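Two Grippers and One Cucumber

When a robot arm lifts a steel block, very little can go wrong with the block. Food is a harder customer. At the Unidport automation lab, Ro-un Hong has spent most of April with two grippers and a long shopping list of vegetables, and she has become careful about the word "soft."

The first gripper is the Castell, a parallel model with two flat rubber pads. It is the older design, and the lab already knows its habits. The second is the Lillora, with three flexible fingers that bend around the object when air is pumped into them. Both were mounted on the same arm and driven by the same controller, a Jang unit, so that the comparison would be fair.

"Everybody expected that the fingers will win," Hong told me. She had expected it also. In the first days they did win, with tomatoes and with small eggplants, where the flat pads left marks on the skin.

The cucumber changed the picture. It is long, it is bumpy, and it can roll a little before the fingers close. The Lillora needs room on both sides, and when the vegetable turns, one finger arrives earlier than the others and pushes it away. The Castell simply closes across the middle. From 432 attempts with cucumbers, divided equally between the two, the Castell failed 17 times. The Lillora failed almost 202 times if one counts also the late drops, which Hong does. She ran the fingers again with a lower air pressure and the result was better, but the arm became so slow that a person at the packing line would lose patience.

The camera is the other half of the work. A green object on a white table is easy to find, but the glare from the ceiling lights is a trouble, and for a dark dish the depth values near the rim jump up and down.

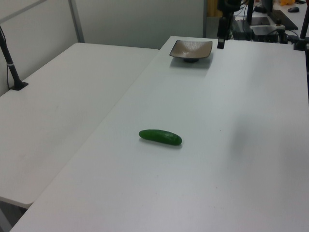 Unidport Automation Lab, Handling and Grasping Group

The task looks modest on the table: the cucumber lies in the open, the square dish stands farther back on its small foot, and the arm must bring one to the other. The raised edges of the dish make the placing more difficult than the picking. With the Castell, the wrist must turn before it goes down, or the pads touch the rim.

Hong does not want to name a winner yet. She would like to try longer pads with a thin layer of foam, and the Lillora fingers with a smaller opening. A set of shorter fingers has been ordered, and the eggplants will be repeated with them first.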